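Bench rules for taking computers apart with an arm. Revised 15/12/2022, replaces the May sheet. Questions to Milovan Atanasov at the Tultley shop.

These apply to any job where the arm reaches inside a case, whether it is lifting a processor, seating memory or only moving over the board. Read them before you book bench time. 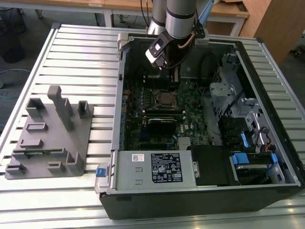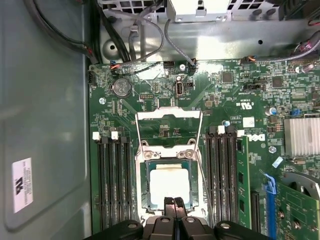

Desktop towers on the slatted bench, side panel off, board facing up. 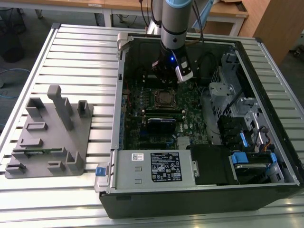
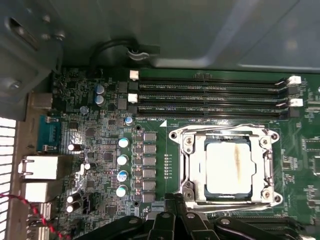
## Before power goes to the arm

- Unplug the computer at the wall, then hold its power button in for a few seconds. Leave the power supply closed. It isn't a part we service.
- Lay the tower flat and push down on each corner. If it rocks, shim it.
- Move loose cables out of the arm's path. A tie at the drive cage is usually enough. Take it off again before the panel goes back on.
- Wear the wrist strap whenever your own hand goes in the case, and clip it to bare metal, not paint.
- Check that the stop button is within reach from where you'll be standing. If you need to take a step to get to it, move it.

## Speed and clearance

The limit over an open board is 60 millimetres a second. Outside the case it is 200. Anything faster needs Zlatko's sign-off, and he has only given it for empty benches.

Keep the gripper at least two centimetres above the tallest part until it is over its target, then come straight down. Sideways moves at board height are how we broke the latch on the Jundska tower. Measure the tallest part with a rule each time. Heatsinks and memory modules vary a lot between models, even from the same maker.

## Processor sockets

The pins in an LGA socket are on the board side and they bend if you look at them wrong. A replacement board for the last one cost us $3440 with freight, as it came out of a server.

1. Release the lever by hand the first time on any new model, so you know how hard it springs.
2. Open the load plate fully before the gripper goes near the processor.
3. Grip the processor by its edges and lift it straight up.
4. Put the plastic cover on the socket if it will sit empty over lunch or longer.

Old thermal paste makes fingertips slip. Wipe the heat spreader with isopropyl and a lint-free cloth, and wipe the gripper fingers too.

## Fixtures and small parts

Printed fixtures get fastened down before the first run. Tape doesn't count. Check the posts for cracks every 1000 cycles and write the count on the Flestlow log sheet, even if you found nothing.

Parts go in their own slot or in an antistatic tray. Don't rest a memory module on the bench ribs, where it can slide.

## If something snags

Hit stop and keep your hands out until the arm is locked. Don't back it out with the pendant, as the cable may be looped behind a finger. Free the cable by hand, look over the connector, then jog the arm up slowly.

Zlatko Karagiannis keeps the spare fingertips in the Acheampong drawers, second from the bottom. Tell him when you take the last pair.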